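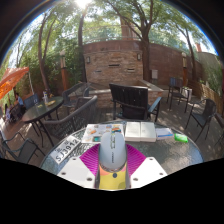
Patio table, with the gray mouse.

Apr 21, 2024

Dye notebook, madder again. Lovisa brought over the second bag of root from Grernura and it is so much redder than the first one, even dry! I weighed out 50 g of it for 50 g of the Hultano wool (the 2-ply, scoured last night with a squirt of dish soap and left to soak till morning). Alum at 12 percent, same as the last batch, so if the color comes out different I can blame the root and leave the mordant alone.

Chopped the root small, poured boiling water over it twice and threw out the first pour, which was very yellow. Larasati says keep it, it makes a nice tan on cotton. Next time, maybe. I have no more jars.

Heat: I wanted to hold it low and I did not manage it. The hot plate overshoots every time, and by the time I came back from the phone the pot was at 80 C and going brown at the edges. Took it off, let it drift down, put the skeins in anyway. Two hours in, plus 35 minutes sitting in the bath with the lid on while I ate lunch.

Skein A: brick, a bit dull, fine for the hat.
Skein B (chalk added, one teaspoon): much better, a real tomato red, and even all the way through except where I tied it too tight. Retie in loose figure eights!!
Skein C: went in last, to use up the bath. Salmon. Uyên has already claimed it.

Nilmini asked whether our tap water is hard enough that the chalk shouldn't matter. I'd have said yes before today, but A and B came out of the same pot (I split the bath into the small pan for B, same thermometer), so I think it does matter. Someone should repeat it with rainwater. Vojtěch has a barrel.

Still to do: rinse B again, it's bleeding pink. Cut a piece of each for the window test and leave them up until July. Order alum, the tub is nearly down to dust. Find out who has the good strainer.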